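The Long Hedge at Willgate
By Yanti Menon

The old hedge at Willgate was arborvitae, and by the time Ute Brinkmann took over the garden it was brown to shoulder height. Deer had eaten the lower branches every winter. Snow had bent the tops outward, and someone had tied them back with clothesline that was later forgotten and had grown into the bark.

"I kept it one more year because I didn't want to look at the road," Brinkmann says. "Then I got used to the idea of the road."

The replacement is hornbeam, 793 plants set in a double staggered row that runs from the gate to the lower pasture, turns, and comes back up the hill as far as the well house. They went in bare-root, at knee height, while they were dormant. Most are now above the fence. The finished height will be 8 feet.

Hornbeam is an old choice for a clipped hedge and in this country still an uncommon one. It looks a good deal like beech, with toothed, pleated leaves, and when young it holds many of its dead leaves through the winter, so a hedge of it stays tan and fairly thick until spring. It puts up with heavier soil than beech does. At Willgate that settled the matter. The upper stretch is decent loam, but the bottom third is clay that holds a boot print for a week.

Aslak Eklund grew the plants at Brundari, a small field nursery two hours north. He sells bare-root stock only, lifted after the leaves drop and shipped before the buds move. He lifted 3,000 hornbeams that season and Willgate took more than a quarter of them.

"People want a big plant in a pot because they want to see what they paid for," Eklund says. "A whip looks like a stick. I have had customers call to ask when the rest of it is coming."

He argues for the stick anyway. A small plant loses less root when it is dug, settles sooner, and can be shaped from the ground up. A tall plant with a bare lower stem often stays bare there for good. The price matters too, at this length.

Ridwan Khoo did the planting with a crew from Wonolon, the town at the bottom of the road. They cut the arborvitae, had the stumps ground out, and opened a trench along the whole line. Khoo did not put compost in it. The soil that came out went back in, broken up with a fork, and the mulch went on top. In the clay section he raised the planting line a few inches above the grade so the crowns would not sit in water.

The roots were kept in wet burlap until each plant was in someone's hand. "That is most of the job," Khoo says. "You can do everything else right and lose them in ten minutes on a windy morning."

There were losses. A run near the well house failed in the first summer, when a valve stuck on the soaker hose and it was not noticed until the leaves had crisped. Voles girdled others where the mulch had been pushed up against the stems. Brinkmann now keeps the mulch a hand's width back and lets the grass on the pasture side stay short through the winter. She replaced the dead plants with spares she had heeled in behind the potting shed, and you can still pick out the replacements if you know where to look.

Clipping falls to Teguh Nair, who comes with a string line and a pair of battery shears. He trims the sides once a year in late summer. For the first 2 years he left the leaders alone on the good soil and cut them back hard on the clay, where growth was thin and needed branching low down. The sides slope inward slightly toward the top, which lets light reach the base. Nair checks the slope with a wooden frame he made from scrap lumber, and he goes back over any stretch that bulges.

The corner gave the most trouble. The original plan had a square turn, but the delivery truck for the Arancibia farm next door swings wide there, and it took out three plants in one pass. The turn is now a curve.

Brinkmann can see the road again in one place, at the gap left for the pasture gate. She has thought about moving the gate. For now she has hung a second one, made of boards. 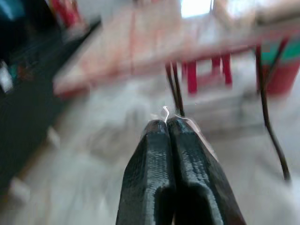 Page last changed: May

Willgate is a private garden and is not open to visitors. Bare-root orders at Brundari close when the ground freezes.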